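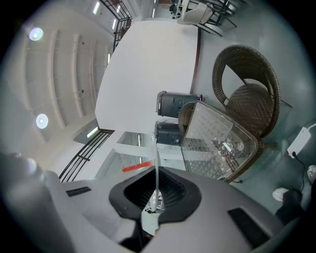 Hard Water and Kettle Limescale in Shared Student Housing
Second-year project report, Environmental Studies

1. Background

Limescale is the white or pale brown crust left behind when hard water is heated. Rain picks up calcium and magnesium as it passes through chalk and limestone, and when the water is boiled part of this comes out as a solid. It sticks to heating elements, collects at the bottom of kettles and blocks the small holes in shower heads.

Our town sits on chalk, and most students who move here from softer water areas notice the difference in their tea within a few days. We wanted to find out how fast scale builds up in ordinary kettles in shared houses, and whether cheap filter jugs make enough difference to be worth buying on a student budget.

2. What we set out to do

The project had two parts. The first was a short survey of students in shared housing about how often they boil a kettle, whether they descale it and what they use. The second was a kettle trial in 9 houses, which ran from January until the Easter break.

We had planned a third part on washing machines, but dropped it when we could not find a safe way to look at the heating element without taking the machine apart.

3. Survey

The survey went out through the housing mailing list and we had 230 usable replies. Replies with no postcode area were left out, as we could not tell which water supply the house was on.

Most people who answered boil the kettle several times a day. Descaling was much less common. Many said they only did it when flakes appeared in the cup, and a fair number had never done it at all. White vinegar was the usual choice, followed by shop-bought sachets and lemon juice. Several people said their landlord had left instructions about limescale in the house folder, but few had read them.

One question was badly worded. We asked "Do you filter your water?" and some people took this to mean the filter mesh in the kettle spout. We have not used the answers to that question.

4. Kettle trial

Each house was given the same model of kettle, the Drallix, bought new. The houses were split into 3 groups. The first group used tap water and did nothing else. The second used tap water and descaled once a month with white vinegar. The third used water from a Nemivar filter jug and changed the cartridge when the packet said to.

A tally sheet was kept beside each kettle and people put a mark on it every time they boiled it. By the end the sheets showed 3887 boils across all the houses. We know this is too low. Two houses admitted to forgetting the sheet at weekends, and one sheet was lost for several days behind a microwave.

Each kettle was emptied, dried overnight and weighed at the start and at the end. The gain in weight was taken as scale. We used the balance in the teaching lab, which was checked before each session.

5. Results

The untreated kettles gained the most weight, as expected, and had a rough crust over the whole base. The vinegar group gained very little, although one kettle in this group missed a month and was clearly worse than the others. The filter group came in between. Scale still formed, but it was softer and came away when wiped with a cloth.

The difference between the filter group and the untreated group was smaller in the houses that boiled most often. We think the cartridges were being used up sooner than the packet suggests, but we did not test the filtered water for hardness through the life of the cartridge, so we cannot be sure.

Taste was not part of the trial. People told us about it anyway, and those with filter jugs generally preferred their tea.

6. Cost

A bottle of vinegar was enough to descale a kettle several times. Filter cartridges cost far more over the same period. On cost alone, vinegar is the better choice for a shared house that only wants to keep the kettle clean. The jug may still suit people who dislike the film on top of their tea.

7. Problems and changes for next time

The groups were small, so one careless house had a large effect on the results. The houses also filled their kettles to different levels, and we did not record this. A fuller kettle leaves more scale for each boil, which means the tally sheets are only a rough guide to how much water was heated.

If the project is repeated, we suggest marking a fill line on each kettle, testing the tap water in every house at the start and end, and adding a fourth group using citric acid in place of vinegar. Three survey replies complained about the smell of vinegar, and so did one of the houses in the second group.

The tally sheets, survey questions and weighing records are kept with the department copy of this report.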